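In Praise of the Secondhand Dummy

My favorite piece of dog training gear cost two dollars. I found it in a cardboard box at the Zilcombe swap meet, under a tangle of check cords and a whistle with no pea in it. It was a canvas bumper, the old kind, stained the color of strong tea, with a Pimow label so faded I had to tilt it to the light to read it. My young Lab took one sniff and decided it was the best thing she had ever met. Three seasons later she still does!

So I want to make a case for old canvas, and for simple gear in general, because I think a lot of new handlers are being steered past it. They show up to their first training day with a bag that must weigh as much as the dog. Launchers, remote launchers, bumpers that float upright, bumpers that glow. I love that people are this excited. I was exactly the same, and I once spent 94 dollars on a single order of throwables before I had a dog who would reliably sit. But the dog doesn't read the catalog, and most of what she needs in that first year is you, a patch of mowed grass, and something pleasant to carry.

Canvas is pleasant to carry. It gives a little under the teeth and it holds scent from one session to the next, so a pup who has lost sight of the mark can put her nose down and work it out. Plastic can do the job and I own plenty of it. For water I'd reach for plastic first, since a soaked canvas bumper is a heavy thing to throw forty times in a row and takes until the next afternoon to dry. On land, though, with a young dog who is still making up her mind about the whole business, I'll take canvas every time.

The usual complaint is that soft bumpers teach a hard mouth. I've heard this at every club I ever trained with and I don't buy it. A dog who chomps is usually a dog who is bored, or being asked to hold too long, or getting ready for a game of tug because somebody in the family plays tug with her in the kitchen. Fix those and the chomping mostly goes away, whatever is in her mouth. Shorten the sessions. Take the bumper calmly with a hand under the chin. Put it up high when you're done so it stays special.

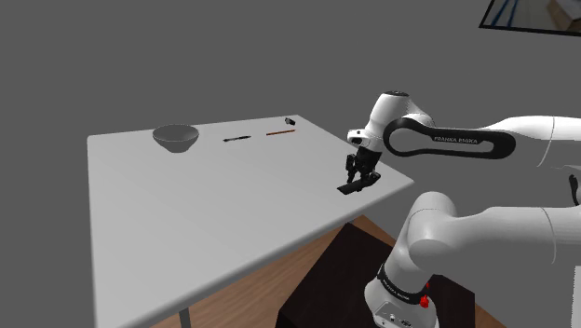
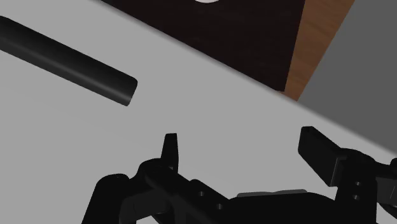
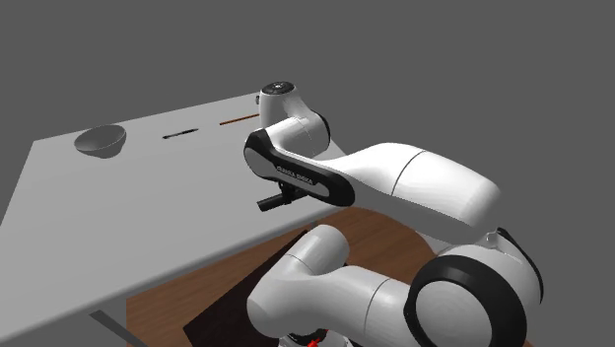
Simulated tabletop and robot gripper, three views.

Color is the other thing people lose sleep over, and I think they have it backwards. A new handler buys orange because orange is easy to find in the grass. It is, for the handler. The dog sees it as a dull yellowish something against a field of more dull yellowish something. White shows up for her against a green field, and black shows up against the sky on a high throw, and if you want her to watch a mark all the way down you should care a great deal about that. Save the orange for blinds, when you want her to go where you send her and trust you about it. I do keep a few orange ones in the truck and I'm glad of them in December, when the stubble is gray and my own eyes aren't what they were.

Then there's distance, where I'll admit the gadget crowd has a point. My arm is good for a short mark and that's it. The first time I trained with a group on the Ayele pasture, someone had a launcher set up by the far fence, and watching my dog pin a fall that far out gave me goosebumps. I went home wanting one so badly. I did buy one eventually, a used Cudwood, and it's terrific – loud, cranky in the cold, and terrific. She was two by then. She knew how to go out straight, how to hunt a small area, how to come back without a victory lap. The launcher stretched out work she already understood. Had I bought it when she was five months old, I would have spent our evenings fiddling with a machine while she learned to chase grasshoppers.

If you're starting a pup this summer, my whole shopping list would be three small canvas bumpers, one big white plastic one for the pond, a whistle on a cord, and a long light line. Buy the bumpers used if you can find them. Ask around at the club, too, because everyone who has been at this a while has a bin in the garage and would be delighted to see some of it go out and work again.

And throw fewer than you want to. Four good retrieves and back in the truck, with her still looking over her shoulder at the field. I know how hard that is when the evening is cool and she's running like a dream and you could happily stay till dark. I still get it wrong, usually in the best weather. The tea-colored bumper is hanging by the back door as I write this, one seam restitched with fishing line, and she has been lying underneath it since lunch.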